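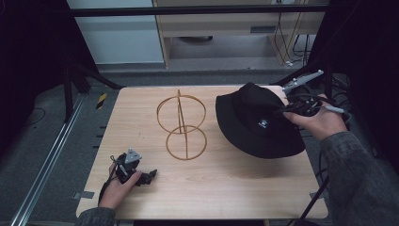 Soft goods and hand-held grippers: bench tips from the Hinesdale workshop

Our shared workshop has been building a pair of hand-held grippers since April. You squeeze the handle, the jaws close, and later the same motions get taught to a small arm. Hats, towels and other floppy things gave us the most trouble, so most of these notes are about those.

Clamp the top down. A loose tabletop creeps a little each time you push against it. Two small metal clamps near the front corners are enough. Check them again after 15 minutes of work.

Start with a dark item on a pale top. A black bucket hat on light wood is easy to make out, folds and all. Save the tan hat for later.

Pinch the crown, not the brim. Bunch some of the fabric between the jaws before you lift. A stiff brim tends to slip out sideways, and then you are chasing it across the table.

Wire stands need a gentle approach. Ours tips over if you bump the top loop. Bring the hat in high and let it down over the rod slowly.

Keep the idle hand low and off to the side, with its jaws open. If you hold it up in the air your shoulder gives out long before the session does.

Sort out the cables before anything else. Leave 40 cm of slack past the wrist, coil the extra near the handle, and tape down whatever reaches the floor. We lost a whole evening to one plug that kept working loose.

Wear close-fitting sleeves. Knit cuffs are fine. Wide shirt cuffs get caught in the finger joints.

Jaw pads: the Jumalska print file works, but scale it up 2 percent or the pads won't seat. Roughly 25 closes on thick cotton will show you whether the glue is holding. Wipe the pads with a damp cloth and let them dry before you start again.

Marker plates should be snug. Tighten the screws by hand, then a quarter turn more. Any further and the plate cracks - we have a drawer of those.

Still to do: a softer return spring for the left handle, and a second set of pads in the small size.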